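Keeping Dark Clothes Dark (and Other Things I Have Learned at the Washer)

I wore black trousers to work for most of my adult life, and for a good part of that time I thought it was perfectly normal for them to go the color of a wet sidewalk by spring. You bought them, they looked wonderful for a month or two, and then they slowly gave up. It was only when we moved to Fondbridge, where the water is so hard it leaves a crust on the kettle in no time, that things got bad enough for me to start paying attention. What follows is what I do now, and I have clothes in my drawer that have been through the wash I don't know how many times and still look decent next to a new pair of shoes.

None of it is difficult, and most of it costs nothing at all. Some of it I got from my grandmother's way of doing things, some from reading the backs of boxes, and some from ruining a very nice cardigan.

Before the wash

Turn everything dark inside out. I know, you have heard it a hundred times, but do you do it? A lot of what we call fading is really rubbing. The cloth gets dragged against zippers and buttons and the drum itself, the surface gets fuzzy, and fuzzy cloth looks gray even when there is plenty of dye left in it. If the fuzz is on the inside, who cares!

Close zippers, fasten hooks, and empty the pockets. One paper tissue in a load of black socks will keep you busy with a lint brush for a whole evening. I keep a little dish on the shelf over the washer for coins and buttons and those tiny screws that seem to come from nowhere, and every July or so I sort through it.

New things get washed by themselves the first time, or with something old that you don't mind turning a bit blue. If you aren't sure whether a dark piece will bleed, dampen a hidden seam and press a white rag on it for a minute. Any color on the rag and it goes in alone.

Sorting, and why I use a table

For years I sorted on the floor, which is hard on the back and picks up every bit of dog hair in the house. A table is so much better. Mine is white, and dark lint shows up on it right away, so a quick wipe between piles keeps it from traveling. I put the dark things out flat one at a time, feel along the seams for anything that needs a stitch, and only then decide where they go. Charcoal, black and navy can all share a load. Pale yellows and greens I keep well out of it once the sorting is done, however cheerful they look next to the blues.

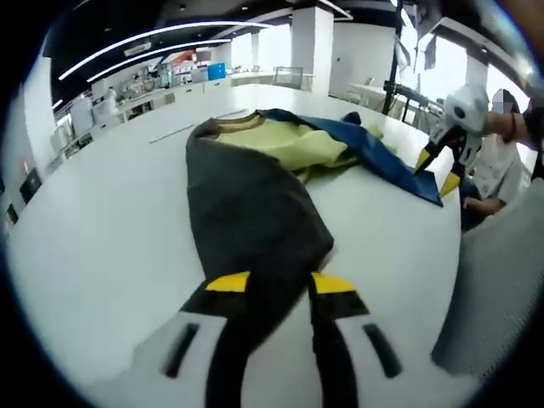 In the washer

Cold water, a short cycle, and less soap than you think. Soap that doesn't rinse out dries to a dull film, and on dark cloth that film looks exactly like fading. I had a pair of slacks I was about to cut up for rags, and two plain rinses with no soap at all brought them back so well that I wore them to a wedding.

I use the liquid kind for darks – powder doesn't always dissolve in cold water, and then you get those chalky streaks across the seat of your trousers. At the moment I have a bottle of Plunby under the sink, which I like mostly for the cap, as it pours without dribbling down the side. Any plain liquid will do the job.

Don't stuff the drum. I fill mine until I can still get my whole hand in on top of the clothes and turn it over easily. If you have hard water like ours, a splash of white vinegar in the softener drawer helps the rinse along. Never mix it with bleach, please, not even a little, and check your machine's booklet first if it has one to say about vinegar, as some makers would sooner you left it out.

Skip the fabric softener on anything stretchy. It coats the fibers, and leggings and sports things start to feel slick and hold on to smells.

Drying

Out of the sun! I can't say that strongly enough. A bright line in the yard is lovely for sheets, but it will take the color off the shoulders of a black shirt faster than any wash. I hang darks in the hallway, still inside out, with a window open at the far end. A pair of heavy cotton trousers takes 12 to 14 hours that way in mild weather, so I hang them after supper and they are usually ready by the time I have had breakfast.

Before hanging, give each piece one good snap and smooth it with your hands, especially the waistband and hems. Ten seconds of tugging now will often save you the iron altogether. Knits I dry flat on a towel, turned once, or the weight of the water pulls them long.

If you must use the dryer, use low heat and take things out while they are still a touch damp at the seams. The last stretch of a dryer cycle is where cloth gets beaten up.

Lint, pills and shiny spots

For lint, a slightly damp rubber glove works better than most of the rollers I have paid good money for. Stroke in one direction and the fluff rolls up into little sausages you can pick off. For pills, lay the cloth on something hard and flat, pull it just snug, and go over it lightly with a fabric shaver. Stay away from the seams, and don't press.

Shiny patches on the seat or knees come from ironing too hot or from plain wear. Lay a damp cotton cloth over the spot, hold the iron just above it for the steam, and then brush the fabric gently while it is warm. Old wear won't vanish, but a scorched-looking shine often softens quite a bit.

Putting away

Let everything cool and air for an hour before it goes in the drawer. I fold dark things with the inside facing out, so if there is a crease that catches dust, it isn't on the side people see. Wool goes in a cotton bag with a cedar block, and I rub the block with sandpaper when the smell gets faint.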